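Snack Tables and Strong Tea: My Afternoon at the Plarklow Open House

I'd been meaning to get over to Plarklow for ages, and in February I finally made it to one of their open houses. For anyone who hasn't been, it's the old Buleo thread works on the Putside end of the canal, now split up into small studios and workrooms, and twice a year they unlock the whole building and let people wander. I went for the weaving floor. I came home mostly wanting to talk about snacks.

The doors opened at 1 p.m. and there was already a line down the steps. You get a folded map at the entrance (hang on to it, the stairwells all look alike) and a paper wristband. No charge, though there's a jar. The map lists 13 rooms, and I got to seven of them before my feet gave up, which I think is pretty good going when you stop to talk in every single one!

The ground floor is the noisy one. There's a letterpress shop, a place that fixes accordions, and a long room where you can try a table loom for as long as the person behind you will stand it. I made around 20 rows of something with one very wobbly edge and was extremely proud of it. If you go, do the loom first. By 3 p.m. the wait was out the door.

Upstairs is where the tasting tables are, past the dye room and through a pair of heavy doors that stick. I almost turned back because I'd had a big lunch. So glad I didn't.
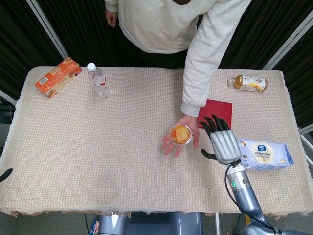 Tasting tables sound grander than they are, and that's what I liked about them. It's supermarket sweets, boxed cookies and bottled drinks, the sort of thing you'd buy for a train ride, and you get to try them and talk about them with whoever is standing next to you. My favorite by a mile was the fruit jelly. It comes in a little clear plastic cup that sits right in your palm, yellow all through with a piece of something orange near the edge, and I'd have been happy with a whole tray. There was also a light blue and white bag with a pale round biscuit or cake on the front, and I liked the look of it so much that I've been checking the shelves at my local store ever since.

I have to say a word about the tablecloths too, given what I came for. They're cream and pink with a fine woven check, and the front edge is left as a frayed fringe. Up close there's a lot of texture in it. I stood there rubbing a corner between my fingers like somebody's grandmother at a fabric sale.

The room itself is calm after all the clatter downstairs. Long dark curtains, low voices, people reading the backs of packets to each other. I stayed for a good 30 minutes and had a long chat about whether wafer cookies are better cold — I say yes, straight from the fridge, and I won't be moved. 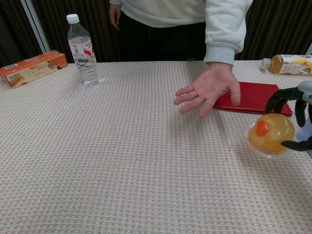

Wafer cookies, water and tea on the woven cloth, upstairs at Plarklow.

After that I went looking for the Rajput Room on the top floor, which the map calls a reading room. It has two sagging couches, a wall of pattern books and the best view in the building, right down the canal to the lock. The pattern books can't be borrowed but you can photograph the pages, and I filled up my phone with borders and checks.

A few practical things. The parking lot is tiny, so take the bus to Putside and walk along the water. The elevator was working but slow. Bring cash for the letterpress shop, where I bought a pack of cards and then went back for a second one. The restrooms are on the ground floor only, behind the accordion place.

The next open house should be in the fall. I've still got six rooms to see, including the bookbinders, and I'm skipping lunch this time.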